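May 16, 2023

Notes from the reading group / management practice bench, second half of the Flitwood pilot. Writing this up fast before the 3 o'clock so excuse the state of it.

Went through the decision logs again. Flitwood is the plant that dropped shift supervisors in August and let the teams sign off their own spending up to a limit. Limit is 661 per order. I had assumed everybody would sit just under it. They don't. 136 orders in the log so far and only 16 of them are anywhere near the line. Most are small boring stuff, gloves, labels, a replacement kettle.

What slows things down is the asking. The Flitwood rule is you have to ask advice from the people who will be affected before you buy or change anything. Fine on paper. In the log the advice column is blank for 40 entries. Either they asked and didnt write it down or they didn't ask. Phoned two team leads (they still call themselves that, by the way) and got both answers.

Lahcen thinks we should leave the column alone and stop checking it. His point - if we audit the advice step, it turns into a signature, and then we have the old approval form back with a nicer name. I half agree. But then we have no data on the one thing that is meant to be different about this place. Parked it.

Chapter for this week was the Tahiri one, about the furniture company where the founder gave away the right to hire. Everyone liked it, I was less sure. It's all told from the founder's chair. Not one line from somebody on the floor who thought it was a bad idea, and there must of been a few. Also no dates, so you can't tell if the good year came before the change or after it. Want to find the original case, I think Esus has it in their binder set.

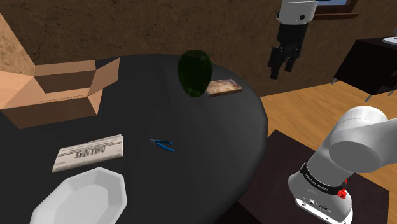
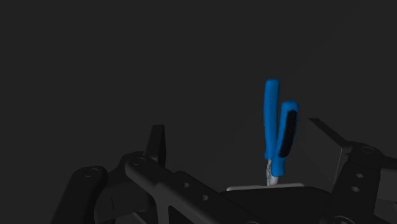
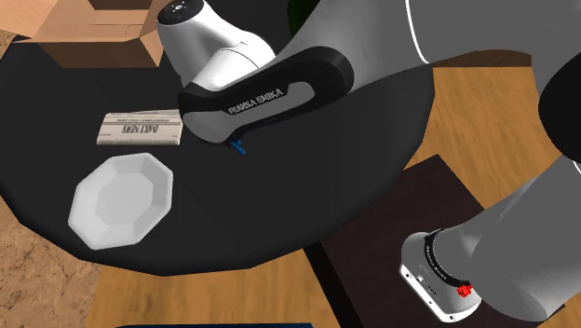 Simulation renders.

Back to Flitwood. Three things from the phone calls, before I forget.

First, pay. Teams decide everything except pay and they all know it. One lead said "we can pick the forklift but not the raise". She wasn't angry, just said it. I think it's the best line in the whole set of interviews and it should go near the front of the writeup, not in an appendix.

Second, the old supervisors. Two moved to planning, one left, one is back on the line and by all accounts is still the person everybody goes to. So has anything changed there? He has no title and nobody has to do what he says. They do anyway. Lahcen says that's exactly what the theory predicts, authority follows whoever knows the job. I say it could also be habit. Need to ask new hires, people who never saw him with the title. Should of thought of that in round one.

Third, meetings. More of them, shorter. Nobody keeps a tally so can't say more than that. One guy said he misses being told. Follow up with him, he was on break and had to go.

Compared quickly with Illirham. Very different setup - they kept the managers and changed what managers are for, so every request to a manager has to come with a proposal. Cheaper, quicker to start, easy to undo. That last bit bothers me. The people there know it can be undone and a couple of them said so in the open comments. Flitwood tore out the supervisor office and put lockers in it, harder to go back from that. Not sure you can measure it but it seems to matter to folks.

Wording problem: the survey still says "my manager trusts me" and at Flitwood that question makes no sense anymore. Half skipped it, the rest answered about who knows who. Tried "the people I work with trust my judgement" but that's a different question and we lose the before/after. Could run both for one round. Lahcen to check if the survey tool lets us show an item to one site only.

To do
- get the Tahiri source from Esus, ask for the years
- rewrite trust item, two versions
- list of new hires at Flitwood, anyone who started after the change
- call back the break room guy
- blank advice entries: ask each team how they'd want to record it, dont suggest a format
- fix my tab in the shared sheet, the order totals are pulling from the wrong column again

Room is booked until 5 but I have to leave before that. Lahcen has the key.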